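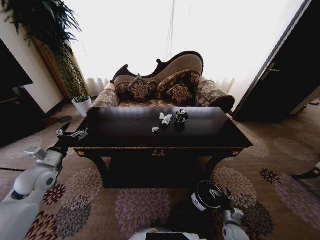
The day the left arm wouldn't let go

Dilani Siriwardena warned me before I'd even sat down. "If I shout, just step back," she said. "Don't try to help it!"

I'd come to Brukico to hear how you teach a robot to tidy a coffee table (a lovely dark one, with a little brass handle), and we ended up talking mostly about the grip fault. It showed up on Saturday, July 6, 2019. The left gripper closed on a bottle, the open command went out, and nothing happened for 34 seconds.

"That's a really long time when you're standing there," she told me. "Then the arm tried to carry on with its next move, still hanging on."

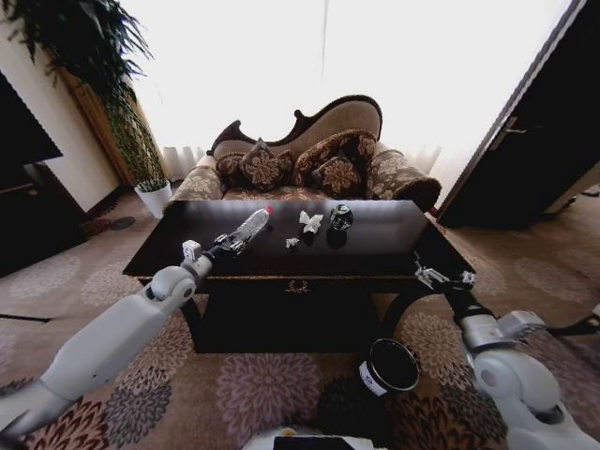
Left gripper on the bottle, right gripper free.

Her colleague Malachy Costello hit the stop button, and I asked if he'd been scared. He laughed. "Of a water bottle? No. But I had my hand near that wrist two minutes earlier, so yeah, a bit."

They blamed the gripper first and swapped it out, which cost them a day and fixed zip. The trouble was in the software: the arm took a late message from the hand as "open" and moved on. Malachy found it in the logs after 8 hours of reading, and he's still grumpy about it.

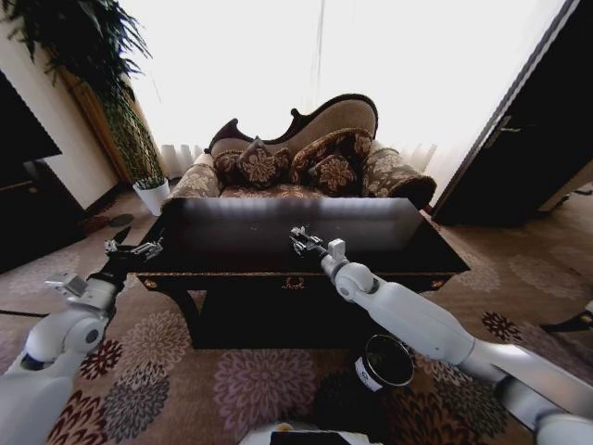
So what changed? The arm now waits for a fresh reading from the fingers before it goes anywhere, and if it doesn't get one, both arms freeze. People stay behind the chaise until Dilani calls it clear. "It's slower," she said, "and I get teased for it. I can live with that."

She still wants a second stop button by the door. Malachy says it's on order.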